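Stop Buying Hands by the Payload Line

Most hand comparisons start with a payload table, and most of them should end there, in the bin. Payload tells you what a hand can hold once it is holding something. For kitchenware, packaging and nearly anything thin and round, the hard part comes earlier, when the fingers have to get past a rim without pushing the object away.

We compared two hands at Brarkurness this September: the Rokex five-axis unit and the Penner hand, each on the same arm with the same Denitz controller. On paper the Rokex wins on force and the Penner on closing speed. Neither number predicted a single result I cared about.

My case is for the plastic bowl as a standard test object. It is light, so it slides. Its wall is thin, so a small error in finger position misses it. Its rim flares, so the contact angle changes as the hand closes. A steel block does none of this, and steel blocks are what vendors bring.
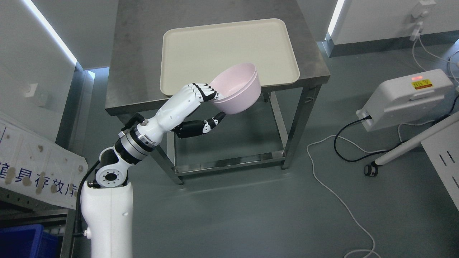
A rim grasp also separates the hand from the controller, which few tests do. We logged 588 attempts and sorted every failure by where it began. If the wrist arrives at the wrong angle, the hand gets no blame. If the wrist is right and the thumb lands late, the controller gets no credit. Without that split, a good arm will hide a poor hand for months.

The usual objection is that rim grasps can be avoided. Add a suction cup, or fixture the part so it always presents the same face. That is fair on a line running one item. It falls apart when the item list changes every Monday, and the fixture then costs more than the hand did.

Stacked ware is the second test I would require. Lifting the top bowl is easy to score as a success even when the one below it moves, and a moved bowl is a failed pick for whatever comes next. Score both objects or don't run the test.
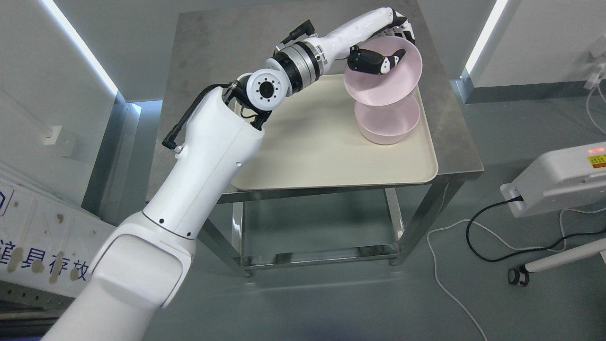
Finger travel matters here more than force. A hand that needs 3 inches of clearance inside the wall will not work in a small bowl, whatever its grip rating. Vendors rarely print that figure. Ask for it in writing, along with the trial count behind any success rate. I would ignore a rate built on fewer than 200 attempts, and I would ignore any rate that leaves out the objects used.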